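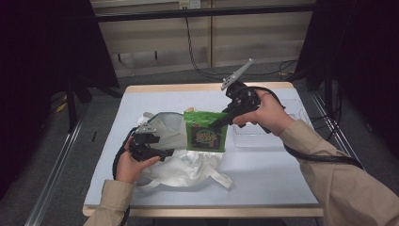

A reader wrote in after my last piece to tell me that painting an old dresser is vandalism, and that anyone with a brush and a can of chalk paint should be kept well away from Lyons on market weekend. Strong stuff! I've read the note 4 times and I still love it, mostly for how much the writer cares about dressers.

But I disagree, happily and at length. Most of the secondhand furniture I see was never grand. It was made by the truckload for ordinary bedrooms, and it has water rings, a missing knob and somebody's gum under the lip. Leave it "honest" and it sits in the back row at Skedholm until the price drops to nothing. Give it a coat of deep green and new pulls and it goes home with a young couple the same morning.

I paid $8 for a nightstand last November (drawer stuck, one leg chewed) and I smile every time I set a cup of tea on it. It's mustard yellow now!

Are there pieces I'd leave alone? Sure. Good walnut, anything with inlay, anything your grandmother would haunt you over. Ask the dealer first if you can't tell. The folks at Lirnness are wonderful about that.

Everything else, go ahead and sand it.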